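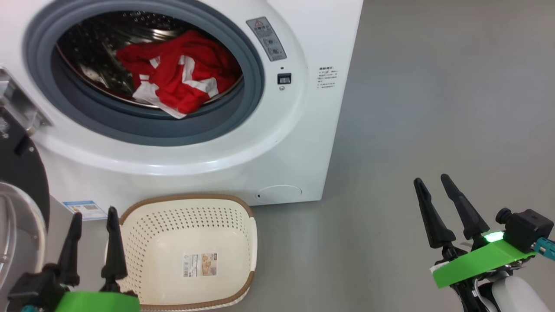
Figure 1. Front-loading washing machine with a red and white garment in the drum.

Microfibres in Household Laundry Water
Student project report, Environmental Studies

1. Background
Most clothes sold today contain at least some polyester, nylon or acrylic. These fabrics shed small fibres when they are washed, and the fibres leave the house with the grey water. Treatment plants catch a large share of them, but the rest can end up in rivers and in the sludge spread on farm land. Our project looked at Meredith, where the creek behind the school receives treated water from the town plant.

We wanted to know whether a cooler, shorter wash releases fewer fibres than a normal one. We also wanted to find out what people in town already knew about the problem.

2. Method
The wash tests were done in March. We used one load of polyester fleece, washed 6 times at each of 2 settings, with the same liquid detergent every time. Water from the drain hose was collected in a clean tub and stirred, and 1,000 millilitres was poured through a paper filter. The filters were dried overnight under a cover and the fibres counted under a microscope.
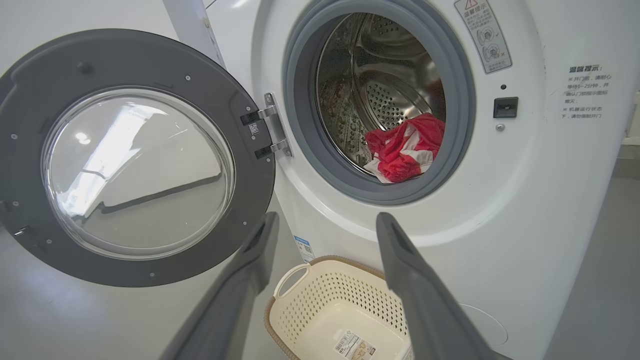

Figure 2. Front-loader with the door open.

Fibres come loose mainly through rubbing. In a wash the fabric rubs against itself and against the machine, and it does this for the whole length of the cycle. The drum of a front-loader has many small round holes and raised baffles on the inside, so there is plenty of surface for cloth to move against. The grey rubber gasket at the door is another spot where lint can collect – we wiped ours with a damp cloth before each test so that old fibres would not be counted.

3. Results
The normal warm setting gave a mean of 214 fibres per filter. The cool, short setting gave fewer in every test, but the counts varied a lot from wash to wash. The first wash at each setting was the highest.

People who answered our survey at the Grustier shopping centre mostly knew about plastic bags and bottles. Few had heard that clothing was a source.

4. Limits
Our filter paper would have let the smallest fibres through, and we tested only one kind of fabric. Cotton blends should be tested next, using a finer filter.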